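Packing table moves to the upper floor

From November the gift packing for the Treltullow fair is upstairs, in the room with the glass wall. Downstairs was becoming too full, and people who came only for a coffee had to walk between our cartons. Please bring your boxes up before 8 in the morning if you want them packed the same day.

We have 200 boxes to prepare this year, in three sizes. The small ones take the most time, as the label must go on the top side and must be straight. Nusrat Virk has put a ruler and a soft cloth in the drawer for this work. Please use the cloth first, because the label does not hold well on dust.

Coats and bags can go on the coat rack, so that the table stays free for packing.
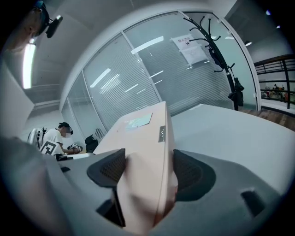 Can I close a box before its label is on?

Please wait with closing. The label is easier to press down when the box is still open and you can hold one hand under the lid. If a box is already closed, put it on the side for Nusrat and she will finish it.

The ribbon from Partanen has arrived, up to 31 rolls, and it is a little narrower than last year. One turn around the box and a simple knot is enough. The gift cards from Rarnard are still missing, so leave the space under the ribbon free. I will write again when they are with us.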